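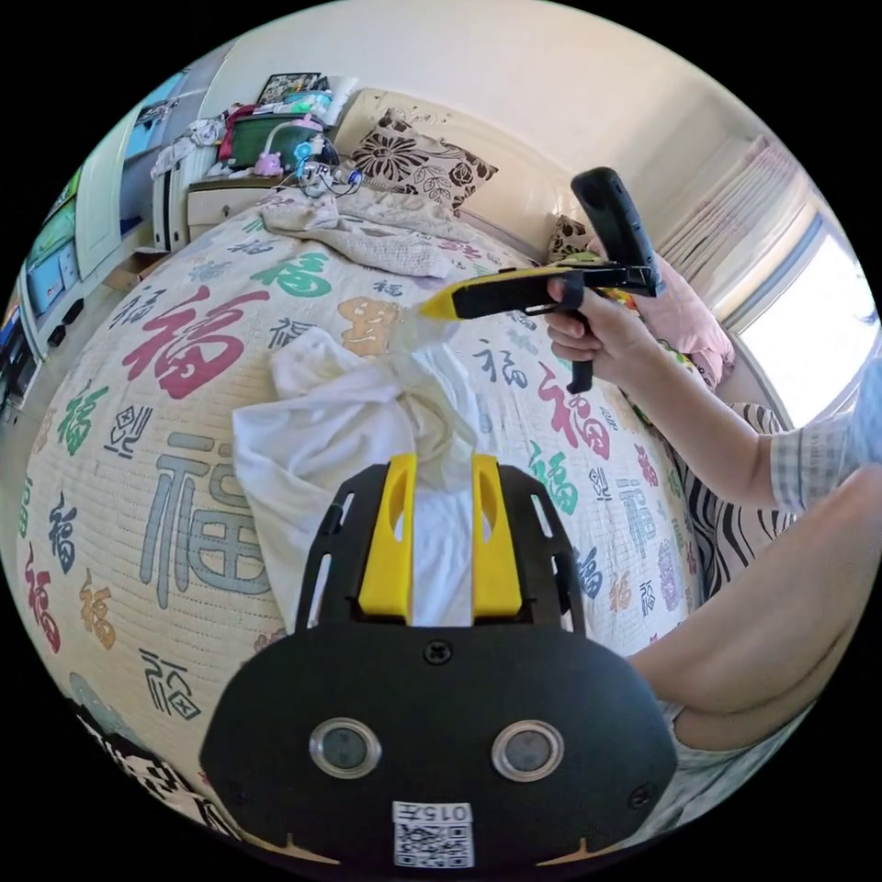

4.2 What the Viltbridge open day showed

Figure 3. Hand-held grippers in use over a bed. The nearer one holds a crumpled white cloth between its yellow fingers; the tip of the second is at a translucent plastic bag.

Open days are a weak source of evidence, and we treat this one as such. The Viltbridge group invited 17 outside visitors to its September demonstration, ourselves included, and the announcement promised "household manipulation data at the speed of daily life." We went with a short list of questions about how that data is made. Most of them were still open when we left.

The part of the program that interested us most was the bedroom work (Figure 3). Tools of this type are held and closed by a person, so the quality of a recorded episode depends first on the person. This point was passed over quickly in the opening talk. A slide put the size of the bedroom set at 1,606 episodes, and the number was repeated several times during the day as if it settled something. We asked how many of these had been checked by a second reader. The answer was that checking was "ongoing."

The choice of objects deserves more credit. Cloth and thin plastic are hard to handle well, and a group that only wanted to look good could have stayed with blocks and cups. The bed in Figure 3 is also a fair test for any vision method. Its quilt is printed all over with the character 福 in many sizes and colors, and a blanket, a patterned pillow and a zebra-striped fabric lie on or beside it. A white cloth stands out well against the print. A translucent bag does not, or at least we would expect a model to have trouble finding its edges, and we were shown no results either way.

Our main doubt concerns what the demonstrations are supposed to teach. A person working with a gripper in hand brings a shoulder, a wrist and a lifetime of laundry to the job. The arm that will later repeat the motion has none of these. Fouzia Cheema, who led the session, argued that the gap closes with volume and gave 500 episodes per task as the point where the Ollia policy becomes usable. No curve was shown to support this. When pressed, she agreed that the threshold came from kitchen tasks with rigid objects - a very different matter from a soft cloth on a soft bed.

A second doubt is about variety. Gyula Tóth, speaking for the hardware side, described the collection rooms as "ordinary homes," and the room in Figure 3 does have the look of one, down to the clutter on the bedside cabinet. But the bedroom set draws on only 5 rooms. At that size a policy could learn the quilt. The comparison offered was with the older Wukberg set, which uses even fewer, and we do not find that reassuring.

The closing talk presented a success rate for cloth pickup. We do not reproduce it here, as success was judged by the same people who collected the episodes and no written rule was available. Dropped items were left out of the count if the collector considered them "not a real attempt." We asked for a copy of the logs, and on November 24, 2024 received a summary table without them.

None of this means the method fails. Vương reports a similar tool in use with stricter labeling, and that work is taken up in Section 4.3. For Viltbridge, we code the open day as a demonstration of collection only, and enter no score for task performance in Table 2.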